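Wundia Packing Hall, Pick-and-Scan Table
Start-of-shift safety checklist, with comments
Completed by: Araceli Cabello
Read by: Sang Quách, Milagros Domínguez
October 26, 2018

1. Emergency stops pressed and reset, both sides. OK
Comment: The one by the aisle used to hide behind the carton stack. Virgilio moved the stack and now I can hit it without looking. Love it!

2. Table bolts and brackets tight. OK

3. Floor clear on the walking side. NEEDS WORK
Comment: Cables still on the floor. Nghĩa has the covers on order. Step wide until they come.

4. Gripper fingers checked for wear and sticky residue. OK
Comment: Wipe with the arms powered down, please. A pause on the screen does not count as powered down.

5. Arm cables checked for rubbing, full length. OK
Comment: Look hard at the loops near the joints.

6. Items within reach of the arms, nothing stacked high. OK, see note
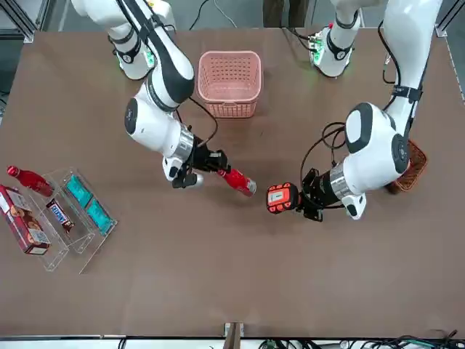 Note on 6, and on how the job has changed. I scanned by hand for 5 years, and my wrist knew every one of them. Now the lifting and turning belongs to the arms and my part is watching, restocking and deciding what goes where, and I really enjoy it (I go home and cook dinner with both hands again!). The new habit to learn is keeping out of the space between the grippers. With the red bottle in one and the orange handheld in the other, the gap from cap to device is short, and it's tempting to reach in and straighten something. Stop the cell first. Same goes for the bottle lying over the clear organizer: fix it only when the arms are stopped.

7. Two people trained on restart per shift. NEEDS WORK
Comment: We have Milagros and me. I'd like 3 so that breaks are covered. Sang, could Virgilio join the February class?

8. Noise and lighting comfortable at the standing spot. OK
Comment: The new mat is wonderful.

9. Stop log filled in. OK
Comment: 2 stops last shift, both pressed by people, both fine. Please keep pressing it whenever you're unsure.

Open items: 3 (Nghĩa), 7 (Sang)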